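Collecting Examples on Polished Stone: Frequently Asked Questions
Reading time: 2 minutes

These are the questions we get most from people who record for the Cusi project. Write to Milagros Sotelo if yours is missing. 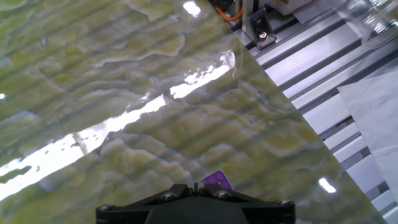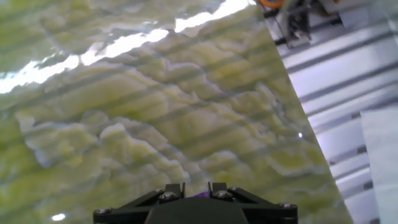
Wrist camera views, green marbled slab, with glare on the polished face in both.

Issue 7

What counts as one example?
One recording from the moment the arm leaves its start pose until it returns there. Camera video, joint positions and gripper state are saved together. If any of them is missing, the example is dropped.

How many do you need?
The target for each slab is 200. The full set stood at 2636 on 9/10/21.

Should I get rid of the glare?
No. Leave the ceiling lights as they are. The learning system has to work on shiny stone under ordinary shop lighting, and glare moves across the surface as the wrist moves. We want examples with a lot of it and examples with little.

Can the gripper be in view?
Yes, at the bottom edge. Check that it sits in the same place at the start of every session. If it has shifted, the camera mount is loose - tighten it and note the time in the log.

Do I keep failed attempts?
Keep them and mark them as failed. Uchenna Aliyu uses them for a separate test. Delete a recording only if a person's face is in it.

Why do two examples of the same slab look so different in color?
The camera sets its own exposure. A bright patch can make the rest of the stone look darker or paler. Don't correct this by hand.

Can I move the slab between recordings?
Yes, a little, about every tenth recording. Stop the arm first. Two people lift, always.

Who checks the recordings?
Crescencio Lozano checks the first 7 from any new operator. After that we look at a random share. Of the April batch, 403 were sent back, mostly for missing labels - fill those in before you upload.

Where do the files go?
To the Renusar folder, under your initials. Uploads run overnight, so leave the computer on.

Contact: Milagros Sotelo, Orkmont | © Orkmont | Back to top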